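Setting Up the Dilura Hand-Held Gripper Pair: Your First Practice Session

By Naheed Bhutto
Last updated: Jul 29, 2020

When our pair of Dilura grippers came in the mail, I did what most of us do with a new kit, I'm afraid, and skipped straight past the printed guide to the fun part. I paid for that with a very frustrating first afternoon! So this page is the one I wish I'd had open next to me. It covers the two-handed kit (left and right units with their cables), and it assumes you've already installed the Jiton recording program and can get it to open without complaint.

If you're still deciding whether to buy, Kwesi Gyamfi has written a longer review comparing the Dilura with the Drillard, and I'd send you there first. I'll only say that I've used both, and I find the Dilura easier on the wrists over a long session, though the Drillard has the nicer carrying case.

Step 1. Clear a table and pick your objects

Any steady table at a comfortable height will do. Ours has a plain pale top, and I've grown fond of it for this work, as the colors of the practice pieces show up so well against it. Take everything else off, including your coffee (please, especially your coffee).

For the first session you want only a couple of objects, and they should be different shapes. A block and something rounded make a good pairing. Save anything thin, floppy or breakable for another week. Luana Damasceno started her group on teaspoons and they were all ready to quit by lunch.

Step 2. Plug in and route the cables

Connect each unit before you pick it up. Left goes to port 2, and the right takes the port beside it. Let each cable leave the gripper in a wide, easy loop toward the outside of the table, so that it never has to cross in front of your other hand. If you feel a tug when you reach for the far edge, stop and give yourself more slack. A cable that pulls will tilt your wrist without your noticing, and you'll spend the evening blaming the software.

Step 3. Open and close, with nothing in the jaws

In Jiton, go to the device page and squeeze each handle slowly all the way shut, then let it open. The number on the screen should climb smoothly to 400 and come back down again. If it sticks at 166, as ours did, the handle screw is too tight. Loosen it by a quarter turn and try again. Do this for both hands, even if the first one behaves beautifully.

Step 4. Your first grip

Bring the jaws down around the block with one on each side, and try to take it by the lower half, so that the rest stands up clear where you can watch it. Squeeze until it stops shifting and no further. These softer pieces will tempt you to crush them!

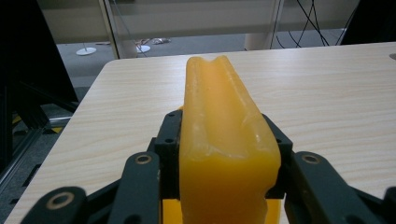 A yellow-orange block held upright, with a jaw on each side.

Hold it while you breathe in and out, set it back down, and open the jaws fully before you move away. New users nearly always pull back too soon and drag the piece along with them. I still do it when I'm tired.

Step 5. Bring in the second hand

Now for the part that makes the pair worth the money. Keep your left gripper open and off to its own side while the right one comes down over the block from above, fingers pointing at the tabletop. Turn your whole forearm to get there; bending only at the wrist gets sore quickly. Once that feels natural, swap jobs and let the left hand go after the rounded piece. Go slowly and talk yourself through it out loud if that helps. Nighat Abbasi sings, and her recordings are the cleanest we have.
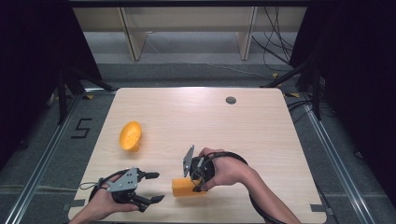
Step 6. Save and check your recording

Press Stop in Jiton before you put the grippers down, or the last bit of the file will be all clatter. Play it back once at normal speed. You're looking for jaws that open fully between grips and a number that never jumps. The free plan stores 2,000 clips, so there's no need to be stingy, but do delete the bad ones the same day while you remember which they were.

If a unit drops out partway through, unplug it, wait for the light to go off, and start again from Step 3. Dalgleish, where we bought ours, replaced a faulty cable for us in March without any fuss.

Questions about this guide? Write to Zubaida Kazmi through the contact form.

Contact | Copyright 2020 Naheed Bhutto | Back to top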